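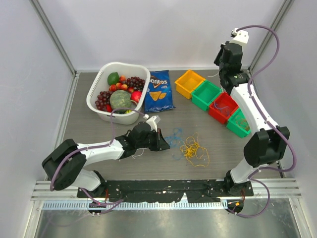
*The fruit basket, two arms on the go*

**Flidar at the Clirka, who went?**

**mossyfret** wrote:

Right, I've just about got my hearing back so I want to know what everyone thought! I've seen Flidar four times now and this was the first with the new fiddle player, Ilham Bensaid, and I was grinning like an idiot from the second tune onwards. They did nearly all of the Wimow album, plus that slow one they used to close with back in March (does it have a name yet??). Ten quid on the door as well. I've paid more for a sandwich.

**capo_at_two** wrote:

I was there, stood by the left-hand speaker like a fool. Good set, but I can't go along with you on the fiddle. She's a lovely player, no argument, only she was so loud in the mix that I lost the mandolin completely. The old line-up had more space in it.

**mossyfret** wrote:

That'll be where you were standing, surely? I was at the back near the coats and could hear every note of the mandolin.

**Dunnock80** wrote:

Bit of both, I reckon. The Clirka has always been boomy down the left. I ran sound there for a bit and you could spend the whole support act chasing one horrible note round the room. But yes, fiddle was hot for the first few songs, then somebody pulled it down and it was much nicer.

Who were the support, by the way? I missed the name and I'd like to buy something.

**tinwhistler** wrote:

Support was Iyer, just the one bloke with a resonator guitar. He had 50 CDs on the table and they'd gone by the interval, so I'd drop him a message.

I'm with capo on the old line-up, sorry mossy. And I wish people wouldn't talk through the slow ones. Two lads behind me went through an entire house move, boiler and all.

**capo_at_two** wrote:

Ha, I heard about the boiler too.

To be fair to Ilham, the duet near the end was the best thing all night. I'd go again just for that. I'd stand somewhere else, mind.

**Dunnock80** wrote:

Thanks tin, will do. Room holds 162 and it looked pretty full to me, so I hope they get asked back.

**mossyfret** wrote:

I'll take that as a half win, capo! Still after the name of the slow one if anybody managed a peek at the set list. It starts on its own with the low whistle and then the guitar creeps in.

**tinwhistler** wrote:

Only says "slow one" on the list. I looked.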